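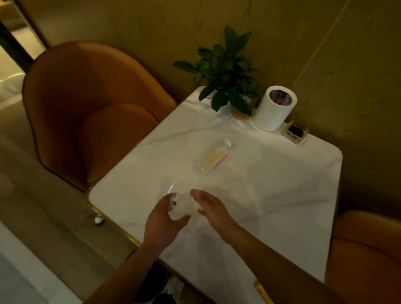 A crushed bottle in hand, a second one farther up the table.

Trinwood > Floor Notes > Interviews

The rulebook that began with a bottle

The person who keeps the handling rules at Trinwood would prefer not to be called a standards lead. "It makes people sit up straight," she says. "Then they lie to you about how they do things." Her badge says operations. Her inbox, which she lets me look at for a few seconds, says otherwise.

Trinwood writes the working rules for crews who record everyday hand tasks, so that robots can later be trained on them. Clearing a table is one such task. Her rulebook for it has 182 entries, and she is fond of perhaps half of them.

I ask how anyone needs that many rules to pick up a plastic bottle.

"You'd think you need none," she says. "Then you get recordings back from two sites and they might as well be from two planets. One crew squeezes the bottle first, the other doesn't. One says the task is over when the bottle leaves the table, the other when it's in the bin. Each of them is sure theirs is the normal way."

The sites were Furmont and Vachon, and she declines to say which was which. Both still think they won.

The rule she gets the most mail about is number 6: keep both hands where the camera can see them. It sounds like something from a bank robbery. In practice it means no resting a hand in your lap while the other one works, and no scratching your ear halfway through a grasp.

"People have a spare hand and they want to put it somewhere," she says. "I had a very long letter about pockets."

Then there is the matter of crumpled bottles. An early draft asked for bottles "in good condition," on the theory that a clean shape was easier to learn from. She struck the line herself. "Have you met a bottle after lunch? It's been sat on. It's clear, it's wrinkled, the light bounces off it every which way. If a robot only ever sees the nice ones, it's going to be a very good robot in a store and a useless one in my kitchen."

The same thinking covers the room. Crews may not tidy a table before they record on it. Plants stay, tissue holders stay, chairs stay where the last person left them. This rule is broken constantly, mostly by polite people.

"They clean up for the camera like their mother's coming over," she says. "I understand it. I send it back anyway."

She is less relaxed about the safety pages, which come first and are short. Once a robot is doing the clearing, a person at the table must be able to stop it without standing up. Nobody reaches across a moving arm, including the engineer who built it, "especially him." After 3 failed grasps on the same object, the arm backs off and waits for a human.

Why 3?

"Takwood wanted ten. I wanted two. We had a long afternoon." She shrugs. "After ten tries the thing is just playing with it."

A new edition is due in January. She hopes to cut it down, and has so far added a page on bottle caps. Cap on, cap off, cap on but loose: there are opinions. I ask what hers is, and she looks at the bottle of water I have been drinking from, then at where I've put the cap.

"You'd be sent back too," she says.

Contact the editors | Copyright Trinwood Floor Notes | Back to top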